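The Shared Laundry Room in Sernen: A Report on Who Washes When

By Ottilie Camenzind, Andri Holzer and Emil Zaugg
Supervised by Reto Moser
June 3, 2024

1. Why we picked this

Our first topic was glaciers. Four other groups had glaciers, so Mr. Moser asked us to look closer to home. Andri's building has one laundry room, 23 apartments and a paper sign-up sheet that has caused more bad feeling than any election in Sernen. 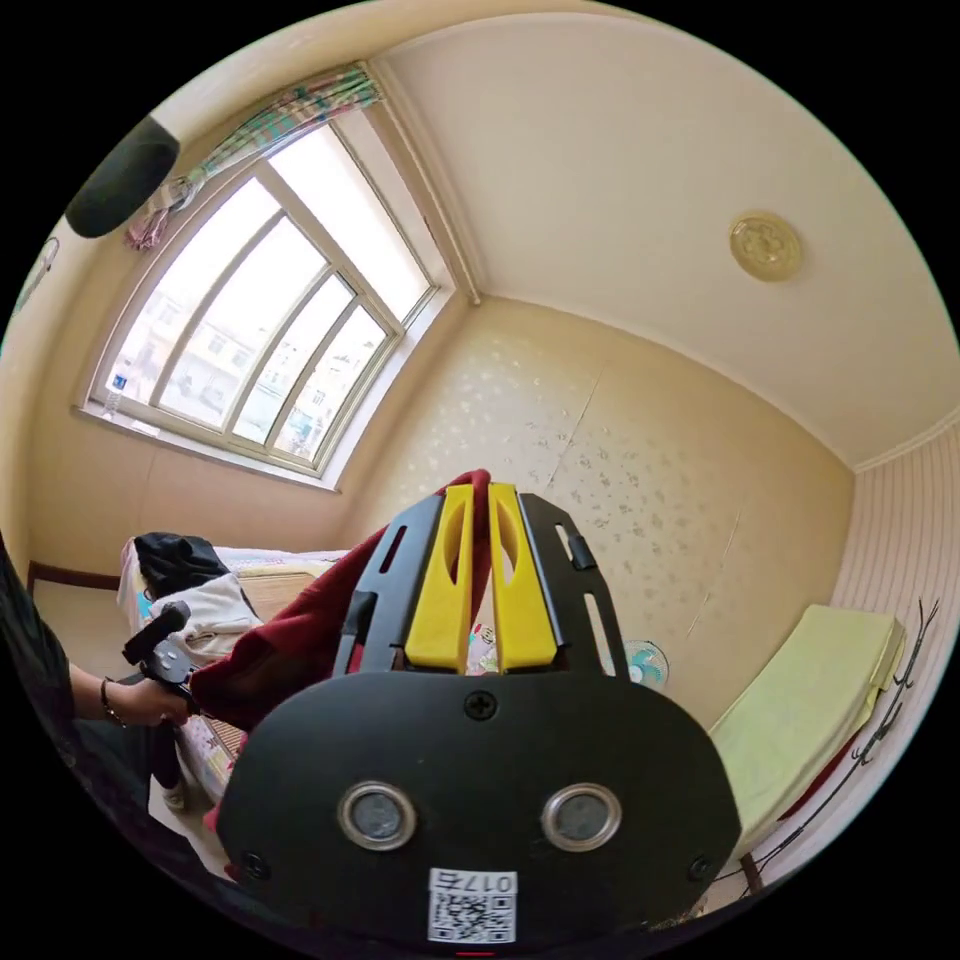
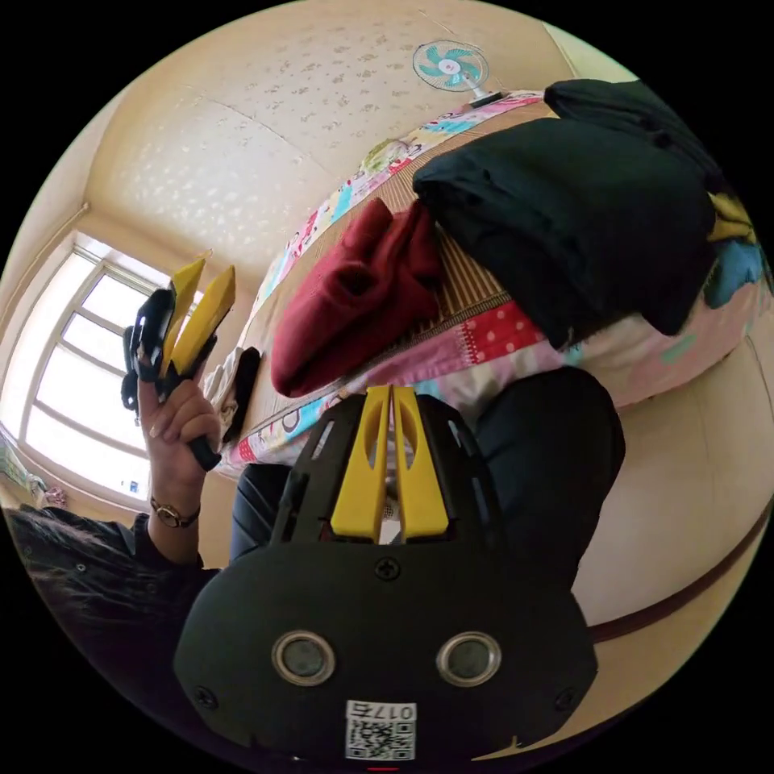 Fig. 1 and 2. Dark red cloth in the first picture; two yellow fingers, each with an oval slot, in both.

2. Method

We copied the sign-up sheets going back to October, with names removed. This protected less than we hoped, as everyone in the building knows who writes in green ink. We then left a questionnaire in each mailbox. One came back with corrections to our spelling and no answers.

Nadja Camenzind typed everything into a spreadsheet in exchange for Ottilie doing the dishes. The spreadsheet had 2810 rows when she finished, many of them blank because Emil had pressed something.

3. Results

Early evening is the slot everyone wants. People who don't get it sign up for late morning and complain, or sign up for nothing and wash anyway. The second group was hard to study.

Crossing out is common. Most crossed-out entries were replaced in different handwriting, and a few of those were crossed out again by the first person, pressing harder.

Older tenants book the same slot every time and regard it as property. One told us the slot came with the apartment. We asked to see the lease and the interview ended.

4. Problems

The sheet for one stretch of winter is missing. We were given 2 explanations, both involving the same neighbor. Also, Andri lives there and may not be neutral. He says he is.

5. What we would change

We suggest a new sheet with shorter slots and a pen on a string. The building had a pen on a string once, and the string is still there.

Sources: sign-up sheets, questionnaires, house rules (2000 edition, still taped to the door).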